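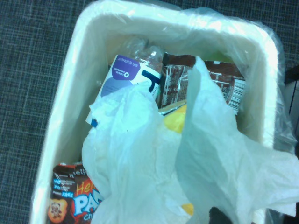 COLLSTEAD, October

Changes to dealing and register services for the Dronduvitz fund range

Cestero Fund Services has been appointed as transfer agent and registrar to the Dronduvitz range of funds. The appointment takes effect at the end of this month, when the register of unitholders will move from McIver Registrars to the Cestero office in Collstead. The move covers all nine funds in the range and every unit class currently in issue.

Unitholders do not need to take any action for their holdings to be transferred. The number of units held, the name in which they are registered and the choice between income and accumulation units will all stay the same. Account numbers will change, and a letter giving the new number will be sent to each registered address before the transfer. Where units are held through a platform, nominee or adviser, the letter will go to that firm and no separate notice will be sent to the underlying investor.

Dealing arrangements

The funds will continue to be priced once on each dealing day. The cut-off for instructions, at present noon, will become 4 p.m. on the business day before the dealing day. Instructions received after that time will be held over to the next available dealing point. Institutional clients who send orders electronically should check that their own internal deadlines allow for the change, particularly where orders are gathered from more than one office before release.

Settlement remains four business days after the dealing day for both subscriptions and redemptions. The bank account into which subscription money is paid will be different. Details will be given only in the signed letter sent by post and on the confirmation notes issued after the transfer. Cestero will not send bank details by email or give them over the telephone, and any message that claims to do so should be reported to the investor services desk before a payment is made. Payments sent to the old account after the transfer will be returned to the remitting bank without interest.

There will be a short pause in the processing of non-dealing requests while records are reconciled. Changes of address, transfers of title and requests to register a death will be accepted during this period, but will be completed only once both firms have agreed the final register. Dealing itself will not be suspended.

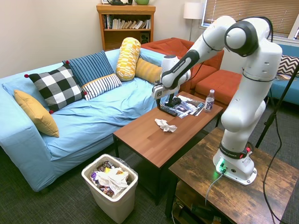 Regular savings and withdrawals

Direct debit instructions for regular savings will be carried across under the usual scheme rules. Savers will receive advance notice of the first collection in the name of Cestero, and the amount and collection date will match the existing plan. The minimum for a new regular savings plan on a quarterly basis has been set at 300 pounds. Existing plans below that figure may continue at their present level for as long as they remain in force.

Regular withdrawals will also continue. Unitholders who receive payments by cheque are asked to supply bank details on the form enclosed with their letter, as cheques will be withdrawn for income distributions next year. Those who are unable to receive payments electronically should write to the investor services desk, which will consider requests individually.

Identity documents and tax forms

Records of identity checks already completed by McIver will pass to Cestero with the register. In most cases these will be relied upon in full. Some older accounts were opened before present requirements came into force, and the holders of these accounts may be asked for further evidence of identity or address. Corporate and trustee unitholders should expect a request to confirm their controlling persons, their authorised signatories and their tax residence.

A request of this kind does not mean that a concern has been raised about the account. It should nonetheless be answered promptly, as redemption proceeds may be withheld until the file is complete. Copies of documents must be certified by a suitable person, and a list of those who may certify is printed on the back of the request. Original passports should not be sent by post.

Tax self-certification forms that are complete and still accurate will remain valid. A new form is needed only where the unitholder's circumstances have changed.

Statements and online access

The next periodic statement will be issued by Cestero in a revised layout. Transactions carried out before the transfer will appear on it as a single opening balance for each fund, with the full history available on request and free of charge. Unitholders who may need earlier transaction records for tax purposes are advised to download them from the McIver website while their access continues.

Online access through McIver will become read-only on the date of transfer and will close at the end of the calendar year. Existing user names and passwords will not carry over. An activation code for the Cestero service will follow by separate post, and joint holders will each receive their own code. Advisers with authority to view client accounts will be contacted directly about their access.

Charges

The registrar's fee is met from the property of each fund and is included in the ongoing charges figure. No part of the cost of the transfer will be borne by the funds. Updated prospectuses and key investor documents, showing the new registrar and the revised dealing cut-off, will be available from the fund manager on the effective date. Printed copies may be ordered from the investor services desk in Collstead.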